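Skurik extends recycled-steel program to full Midtbø office storage line

Commercial furniture manufacturer Skurik has extended its recycled-steel program to all pedestals, drawer units and lateral files in the Midtbø office storage line. Units produced to the revised specification ship to Canadian dealers from January.

Under the previous specification, recycled content applied to drawer fronts only. The revised specification covers carcass panels, drawer bodies and internal bracing. Average recycled content by mass is now 68 per cent. Drawer runners and lock barrels are excluded and continue to be sourced separately.

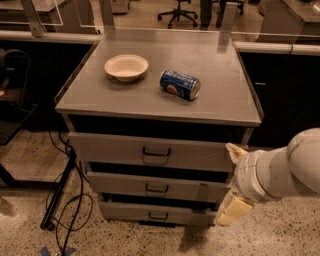

By Ronja Eide, Skurik Communications

Sheet gauge, external dimensions and load ratings are unchanged. Each drawer remains rated to 80 lb at full extension. Existing keys, hanging rails and dividers fit both versions, and dealers may combine old and new stock within a single order.

The powder coat has also been reformulated. Juveo, which supplies the coating, has lowered the cure temperature, reducing natural gas use on the finishing line. Colour matching against earlier production was carried out on 1,612 sample panels. Light grey, white and charcoal are held within the existing tolerance. Sand has been withdrawn and will be available only while current inventory lasts.

A take-back option applies to orders of 900 units or more. Surplus cabinets of any make are collected at delivery by the freight contractor, Imau, and sorted for resale or scrap. Locked cabinets without keys are not accepted.

Revised specification sheets and colour chips are available to dealers and specifiers on request. List prices are unchanged for the current catalogue period.

Media inquiries: Ronja Eide, Skurik Communications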